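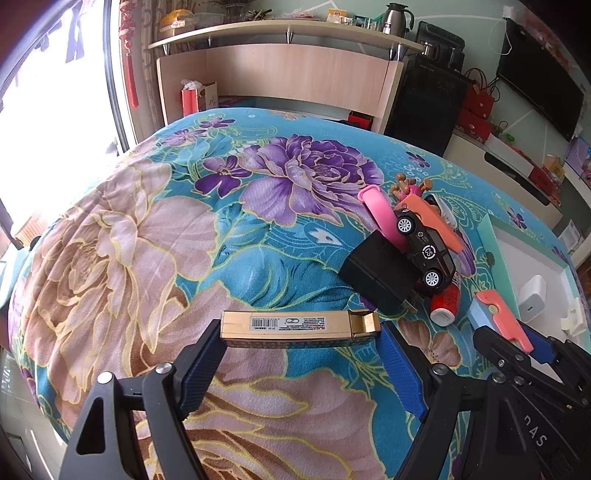
Tuesday, 6:40 a.m.

Barometer down again overnight. Sourdough log first, while the numbers are fresh.

Loaf 51 came out of the oven last night at 9:15 and I cut it this morning, cold. Crumb is tighter than loaf 50 in the lower third, with a dense line along the base. Crust good. Sourness moderate. The only deliberate change was flour: 125 g of the Marinho whole rye in place of the Ternmont, everything else held. Same water, same salt, same tin.

I have two explanations. Either the Marinho is milled finer and took up the water faster, so that the dough felt ready before it was, or I shaped early because Valter Barros was coming by at four for the ladder and I wanted my hands clean. I wrote "dough slack, slightly domed" at 3:30, and for loaf 50 I wrote "dough domed, bubbles at edge of bowl" at the same stage. Those are different doughs. I should have waited. The flour can't be judged on this result and I have marked the row void.

Starter fed at 6:10, one part starter to 2 parts flour to 2 parts water, by weight. Smells of apple skin, which is normal for this jar in a cool kitchen. The kitchen thermometer and the oven probe still disagree. Ice water test on both tonight. If the probe is the one that's off, then the bake notes back to loaf 40 or so need a correction column, and I would prefer to find that out before starting another batch.

Celeste Teixeira called about the Drurkovar mill. They will sell by the sack to individuals if someone collects. She is driving up through Brisov on her way to her mother's and can bring one back. Told her medium rye, not coarse, and to look at the milling date on the tag before paying. Need to clear the lower pantry shelf. The blue bins will fit side by side if the lids go on with the handles facing out.

Noon. Rain. Moved the banneton liners indoors, still damp at the seams.

Evening, 8:20. Ice water test done. Probe reads low, kitchen thermometer reads true. So the oven has been running hotter than I recorded, which explains the dark bases on the early rye loaves and explains nothing about the dense line. Added the column. Did not fill it in.

Mixed loaf 52 at 7:00 with the same Marinho flour and the same quantities as 51. No visitors expected tomorrow. It goes in the cold room overnight and gets shaped when the bubbles reach the edge of the bowl, whatever the clock says.

Valter still has the ladder. Gutter will have to wait until the weekend.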